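Kitchen and Table Helpers Wanted - Triller House, Lalard

Posted 5/27/19

We are looking for two people with steady hands and a bit of patience to join us at Triller House, the shared dining house on the north side of Lalard. The job is helping with the family table: clearing it, sorting what is on it, washing up, putting things back where they live, and getting ready for the next meal. It sounds like a small thing, I know, and some days it is, but anyone who has ever tried to start supper on a table still covered with lunch will understand why we would like some help with it!

Triller House is run by Cifuentes Home Meals, and we cook the way people cook at home. That means no steel counters a mile long and no conveyor dishwasher. We have an ordinary wooden table, chairs pulled up to it, and whatever came back from the market that morning set down at the far end. The bowls, pots and baking dishes share the space with the celery until somebody finds a home for all of it, and that somebody might be you.

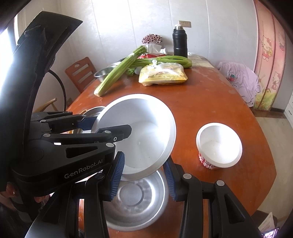
Most shifts begin with the bowls. We use a great many of them, white ones mostly, and steel ones for washing vegetables, and they need to be looked over before they go back on the shelf. A bowl can look perfectly fine from across the room and still have a few specks in the bottom, so we ask everybody to tip it toward the light and have a proper look. If it needs another rinse, it gets another rinse. After that comes stacking, big things at the bottom and small things on top, and please never a heavy pot inside a thin dish (we have learned that one the expensive way).

Then there are the groceries. Greens get trimmed, wrapped and put in the cold drawer. Dry goods go in the tall cupboard by the back door. Bags that have been opened are clipped shut and moved to the front so they get used first. You do not have to be a cook for any of this, though if you like to cook we will certainly find out and you will be asked to stir something.

We served 3,282 meals last year, which for a house our size kept us very busy indeed, and this August we expect to be busier still, with the Stisport summer families joining us for their midday meal. So we would like both new helpers settled in well before then.

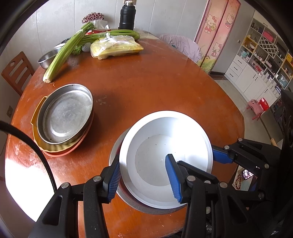 Do I need any restaurant experience? I've only ever kept my own kitchen, and I'm a little slow at it, wrote one reader after our last notice went up. Your own kitchen is plenty of experience, and slow is fine with us. We would much prefer a person who takes an extra minute over a dish to one who chips it. You will spend your first four shifts alongside someone who knows the cupboards, and you are welcome to ask the same question as many times as you need to.

The hours are mornings, from nine until one, three days a week, and we can be flexible about which three. Pay is $800 a month, with lunch included on every day you work. You will be on your feet for a good part of the time, and some of the pots are heavy when full, so please tell us if lifting is hard for you and we will divide up the work sensibly.

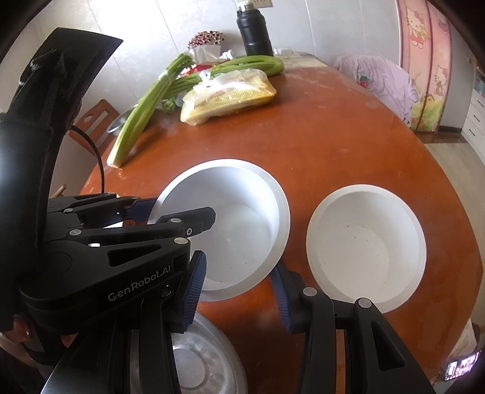

We also ask that you wipe down the table at the end of your shift, with a soft damp cloth first and then a dry one. It has had a long life already and we are fond of it - harsh sprays and scouring pads stay under the sink, please.

To apply, write us a short letter and leave it in the box at the front door of Triller House, or hand it in at the Cifuentes office in Stisport. There is no form. Tell us which mornings suit you, how we can reach you, and a little about the kitchen you grew up in, if you feel like it. We read every letter and we will reply to each one, though it may take us a week or two in a busy stretch. Come by and see the place before you decide, if you would like to. Late morning is best, and the side gate is the one that opens.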